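6/2/19

Werholm bedroom, second session on the bed. Carrying on from the loose sheet, which is now taped inside the back cover.

Job is still the same: work out what the Ladeck caddy has to hold, where it goes, and whether it can be made up in a print that sits next to the patchwork without looking like a mistake. Geswood want a cutting list before they put the cloth order through. The order number is 661, to go on everything from now on, including the swatch envelopes.

Started with the middle of the bed, where the small things end up. Left it all as it was until I had written down what would need a pocket. A white cable in a loose tangle, a black marker, a silver T-shaped metal piece with a flat crossbar, and a small black thing with a silver detail that could be a cutter. The cable is the awkward one. It takes up more room than it should and catches on whatever goes in after it, so it gets a pocket to itself with a flap. The marker wants a narrow upright slot, stitched closed at the bottom.

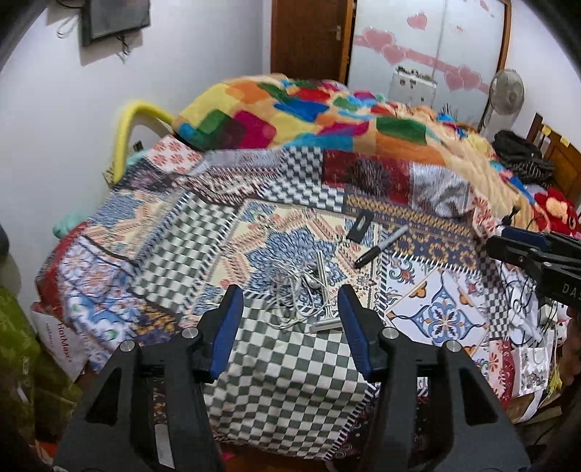

Book 3, p. 19

Colour notes, taken against the Intarasuk swatch cards. The green and white check with the black and white striped edge is the best lead so far. It's small enough to repeat on a pocket front, and the stripe would do for binding. The blue and cream round motifs are handsome but need a bigger piece of cloth than any pocket gives, and cut down they would just read as blotches. Red florals, possible for a lining. Not keen on the grey checkerboard, too close to the office samples from August.

The squares in the check go wavy wherever the cover isn't pulled flat. Worth remembering when matching: pull the cloth taut before holding a card to it. I put the wrong card down first time and had to cross it out.

Intarasuk cloths to ask for:

- green and white check, small, medium weight
- black and white stripe, for bias binding
- plain navy, backing only
- something yellow, to pick up the blanket at the head of the bed

That blanket is a strong thing, all big blocks of colour, and it will always be near the caddy, so the caddy can stay quiet. One print and one plain. I had three prints on the earlier drawing — too many.

Rub test on the old backing cloth stopped at 3,000 with slight fuzzing at the fold. Fold line marked in pencil. I'd like to run the navy on the same machine before committing, same weight, same abradant, and keep both pieces in one envelope.

Moved on to where it hangs.

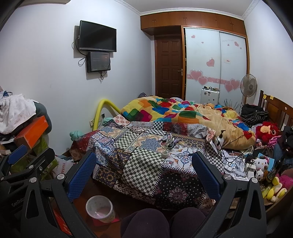 Position is the part I keep going back and forth on. The drawing has the caddy tucked under the mattress on the side facing the room, flap up over the edge, pockets outwards. Good for reaching, less good for getting past, and it would brush against anyone going round to the wardrobe. I then tried it on paper at the headboard end. The vertical slats would take a strap or a pair of ties with no fixings, and the power strip and chargers are over on that side along with the soft toys, so the cables would have less far to travel. Against that, the space by the headboard is well used already, with a pile of dark clothes in front of it. A long caddy would be buried. A short one tied high on the slats might stay clear.

So, two versions to mock up in calico:

1. Side version, flat flap, full pocket row.
2. Slat version, shorter, ties at the top corners, flap pocket for cables at the end nearest the sockets.

The pump bottle needs deciding as well. It is tall and would pull a soft pocket out of shape, and it was sitting in among cables on the bed. Options are a boxed pocket with a stiffened base or leaving bottles out of the Ladeck altogether. I lean towards leaving them out. The grey cup I am leaving out without any debate, no drinks in a cloth pocket.

Pocket depths still to do. Marker slot should leave the cap showing. Cable pocket about a hand deep, flap with a press stud, no hook-and-loop because it picks up the wool.

To do:

- calico for both versions, ties cut from offcuts
- send Geswood the pocket list but hold the cutting list
- ask Intarasuk whether the stripe comes ready cut on the bias
- measure slat gaps, forgot the small rule
- navy rub test

Swatch cards back in the tin, except the green check, which is clipped to this page.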